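Flurumlow Rectangular Serving Plate, White Glazed Porcelain

Print this page | E-mail this page
Reading time: 5 minutes

Product group: Institutional Tableware
Item: Flurumlow 263
Supplied by: Polishchuk Catering Equipment, Warkham

The Flurumlow 263 is a rectangular serving plate for use in staff restaurants, residential colleges, hospitals, and conference centers. It is made of porcelain with a clear gloss glaze over a white body. The corners are rounded and the rim is low, so that portions may be placed close to the edge without running over when the plate is carried. The plate is supplied undecorated. Crests, department names, and other markings are available by separate order and are described further down this page.

The Flurumlow line has been offered by Polishchuk since the Warkham showroom opened. It replaced the earlier Adano line, which is no longer made. Institutions holding Adano stock may continue to order matching cups and saucers until present supplies are exhausted. Adano plates and Flurumlow plates should not be placed in the same stack. The foot of the Adano plate is narrower and will mark the glaze of the plate beneath it.

Intended use

The plate is suited to cold service, including sandwiches, sliced fruit, cheese, and pastry. It may also be used for hot food that has been plated in the kitchen and is to be taken directly to the table. It is not an oven dish. Customers who need a vessel for baking or for holding food under direct heat are referred to the Flurumlow oven range, which has its own page and its own care instructions.

For buffet service, the plate should be set with its long side parallel to the front of the counter. Labels and allergen cards belong behind the plate, where guests can read them without reaching over food. Serving tongs should be laid on a separate rest. Tongs left on the rim are the most common cause of chipping reported to our service desk.

Ordering and packing

Plates are packed in cartons of 12. Each carton is divided by card partitions, and the partitions should be kept if the plates are to be stored off site. Orders of 80 cartons or more are delivered on pallets, and the receiving institution must confirm in advance that a loading dock or level access is available. Smaller orders are delivered to the door by carrier.

Part cartons are not sold. Replacement plates for existing customers are an exception and may be requested singly from Stefaniia Kobzar in Customer Accounts, quoting the original order number. Replacements are taken from current production. Slight differences in the tone of white between production runs are normal for glazed ware and are not treated as a fault.

Claims for breakage in transit must be made in writing within three working days of delivery. The carton and its partitions should be held for inspection until the claim has been settled.

Marking and decoration

Institutional marks are printed in a single color and fired onto the glaze. The standard position is the center of the short rim. A mark may be placed on the underside if the customer prefers a plain surface at table. Artwork should be submitted as a clean black outline. Fine lettering does not always survive firing, and our decorating department, under Valter Peixoto, will return any artwork that is unlikely to give a legible result.

A proof plate is sent for approval before the full order is decorated. Approval must be signed by the person named on the purchase order. Decorated plates cannot be returned except in the case of a manufacturing defect.

Care and cleaning

Plates should be washed before first use. They may be washed by hand or in a commercial machine. Racks should have coated pegs, and any peg that has lost its coating should be replaced. Bare metal leaves gray lines on the glaze that are often mistaken for scratches. These lines can usually be removed with a mild cream cleaner and a soft cloth. Steel wool and scouring powder must not be used.

Dried starch and egg should be soaked off in warm water. Tea and coffee stains respond to a commercial destaining powder used at the strength given on its label. Plates taken from a hot wash should be left to cool in the rack before they are stacked. 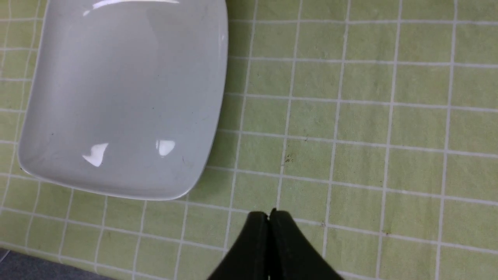 Stacks should be kept to a height that one person can lift safely with both hands. Shelving must be level and fixed to the wall. Where plates are held in a mobile dispenser, the spring tension should be checked each October, or at the start of the academic year in the case of schools and colleges. Any plate with a chip, crack, or crazed glaze should be withdrawn from food service at once.

Comments from institutional users

"We moved our conference dining rooms to the rectangular plate last year. It makes better use of the counter, and our serving staff have found it easy to arrange. We would ask other buyers to check their dishwasher racks before ordering, as ours had to be changed." Bhupendra Kanaujia, Catering Manager

"Clear instructions and a prompt answer on replacements. The underside mark was the right choice for us." Bohdana Horobets, Domestic Bursar

Guarantee

The glaze and body are guaranteed against manufacturing defects for two years from the date of invoice. The guarantee covers crazing, blistering, and separation of the glaze in normal use. It does not cover chips, breakage, metal marking, or damage caused by oven use. A claim should be accompanied by one affected plate, cleaned and securely packed. Polishchuk will replace or credit defective plates at its discretion.

Related items

Flurumlow round dinner plate
Flurumlow soup bowl, with and without rim
Flurumlow oven range
Flurumlow 738 dispenser trolley, for round plates only
Adano cup and saucer (while supplies last)

Samples and inquiries

One sample plate may be lent to any institution considering a first order. Samples are lent for four weeks and are to be returned in the packaging provided. Requests should be made on letterhead to Emilian Pascu, Institutional Sales, at the Warkham office. Visits to the showroom are by appointment. Price lists are issued to account holders and are not published on this site.

Page last revised 5/21/18

Print this page | E-mail this page
Comments (2) | Shares (12)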